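Ticket 1883 - Catell sim cell, left arm stops short of cube
Opened by: Sorcha Tennant
Priority: normal
Status: open, waiting on Oberholzer

Left arm won't go to the pick pose in the two-arm cell. Planner throws "target out of reach" and parks. Right arm fine on the same target. Started after the September scene update, I think, can't swear to it.

Checked so far:
- reloaded scene from the Vuria repo, no change
- cube pose in config matches what the sim reports
- joint limits ok, both arms
- bumped planner timeout to 800 ms, same error, put it back
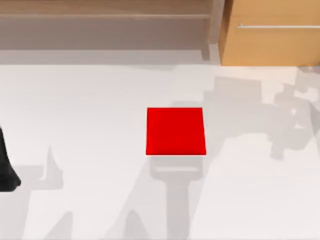

Red cube at pick spot, black gripper at left edge of view.

Cube itself looks fine to me. So went after the base transform. Left base offset in the Plorkero file is 92 mm, my old notes say 20. Sombody edited it by hand, no comment in the file. Set it to 20, reran. Planner now accepts the pick target. Haven't done a full cycle yet.

Next thing, camera extrinsics. They hang off the same base frame so they probaly need redoing too. Wrist views loaded next to the old ones, shelf line not where I expect it but could be just the arm pose. Need the reference values before I touch anything.
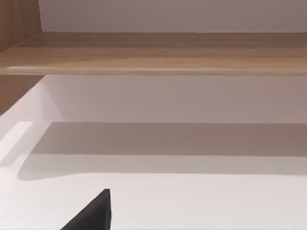 Shelf and white surface, finger tip at bottom.

To do:
- Oberholzer to send last good calibration file
- redo extrinsics, left first
- full pick cycle both arms, log attached when done
- lock the offset file so it cant be edited without a commit

Leave the cell on the test branch till then pls. Don't merge. Back on this after 2 pm. ST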